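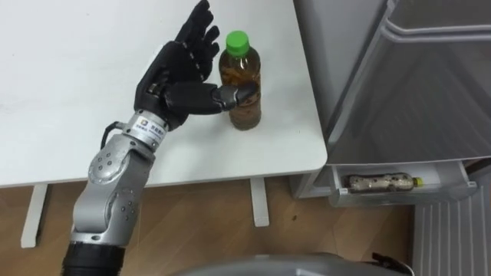
# Horinum: bottles and small things on a white desk

Horinum is a collection of short recordings about handling everyday objects on a desk. This file explains what is inside, how the objects were chosen and how the notes were written. Please read it before you use the labels, also if you know the older Kandeo set, because some words have changed their meaning between the two.

## Contents

- 199 recordings, each with one written note
- 31 objects, listed in `objects.csv`
- 164 recordings with a second note by another person
- `words.txt`, the list of words we allow in the notes

The recordings are sorted by object and then by desk. Desk numbers are kept in the column `desk`. If a recording has no desk number, the field is left empty and you should not guess it from the neighbouring rows.

## The objects

Morena Carbone selected the objects. She wanted things which a person moves many times a day without thinking: bottles, lids, small packets, cups. Objects that are too heavy for one hand were left out.

The bottle with the green cap is a good object to begin with. It is transparent plastic and it holds a brown liquid, so the cap and the contents have clearly different colours. In the notes we write "brown liquid" and nothing more exact. In the first version some people wrote "tea" and others wrote "sauce", and it took Karim Srour a whole October to correct this.

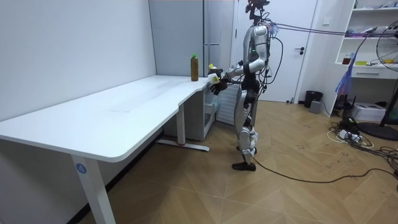
Small white objects were more difficult for us. On a white desk their border is easily lost, and a note such as "white thing near the edge" helps very little. We therefore ask for a second feature when one exists, for example a yellow tab or a printed side. When the object is held and most of it is covered, write only what remains visible.

## How to write a note

1. Name the object with a word from `words.txt`.
2. Say where it is: on the desk, above the desk, or in the hand.
3. Use "near" and "far" as seen by the viewer of the recording.
4. Marks and scuffs on the desk are not objects. Leave them out.

A bottle is "closed" when the cap is on it. Please do not write "full" or "half full" if you cannot see the level well.

## Known problems

The word "lid" is used for bottles in the older notes, and "cap" in the newer ones. Both are accepted. Dalal Twal is preparing a table that joins them, but it is not in this version.

In `objects.csv` two cups have the same short name. Use the long name until this is repaired.

## Contact

Questions on the notes go to Mireille Karaki. For missing files, write to Rosalie Bühler and include the row number.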